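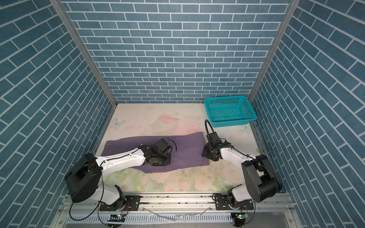

How to Fold a Pair of Trousers

By Impi Kauppinen
2020-09-07
933 shares | 18 comments

Trousers are one of the easiest things to fold. They have two legs that are the same shape, so one leg can lie on top of the other. Once you can do that, the rest is just making the shape smaller.

Find a flat place

You need a flat place that is longer than the trousers. A table is good. A bed is softer, so the cloth sinks in a little and the folds come out less straight. A clean floor will do as well.

Take everything off the table first. If you are going to carry clothes to another room, keep a basket at the back or in a corner, out of the way of your hands. A basket with holes in the sides lets air reach the clothes.

Fold the legs together

Hold the trousers by the waist and give them a shake. Lay them down with the front facing up. Now pick up one leg and bring it across until it lies on the other. The purple trousers on the flowery table have been roughly folded into a long rectangle, and that is the shape to aim for. It does not have to be perfect.

Some trousers have a drawstring. This is a cord that runs through the waist and can be pulled tight. Tuck the ends inside before you go on – a loose cord can catch on other clothes in the drawer.

Smooth out the wrinkles

Wrinkles are small bends in the cloth. Put your hand flat on the waist and push slowly towards the feet. If you push too fast, the cloth bunches up in a heap and the table shows where the trousers used to be.

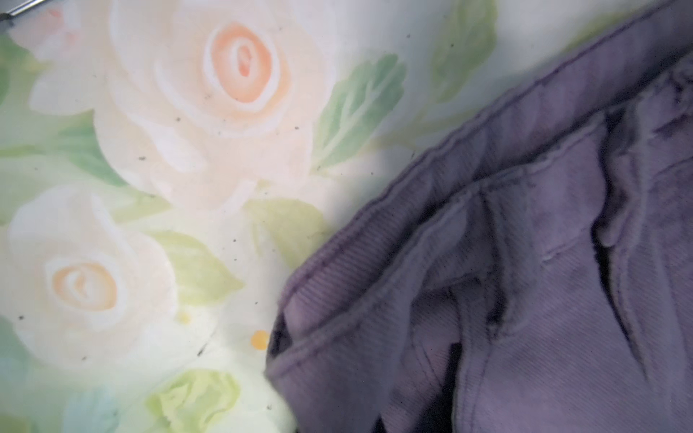

When that happens, take hold of the bottom of the legs and pull gently until the cloth is flat again. A patterned table can help you here. Choose a leaf or a flower near the edge of the cloth and use it as a marker, so you can tell whether the trousers have slipped.

Make it smaller

Bring the feet up to the waist, so the rectangle is half as long. Then fold it in half once more. The cloth is now in 4 layers along its length, and thick trousers may try to spring open. Press down on the top for a moment.

Put the folded trousers in the basket with the last fold facing you. My friend Quyên Lã rolls hers up like a sleeping bag, and that works too – rolled trousers fit well in a small bag.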